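Keeping a Stone Tabletop Clean

Wipe up lemon juice, wine and vinegar right away. They etch marble, and no cleaner takes the dull spot out again.

For daily cleaning, put 2 drops of plain dish soap in 32 ounces of warm water. Wipe with a soft cloth, go over it again with clear water, then dry. Skip scouring powder and anything with bleach.

Oil stains need a paste of baking soda and water. Spread it on, cover with plastic wrap and leave overnight. Old stains can take 3 rounds.

Reseal once a year, in September if you want an easy date to remember.

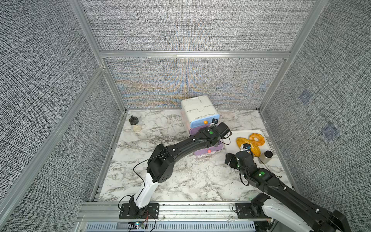

Lekota reader: My oil stain needed the paste twice, and I left it on until 9 the next morning both times.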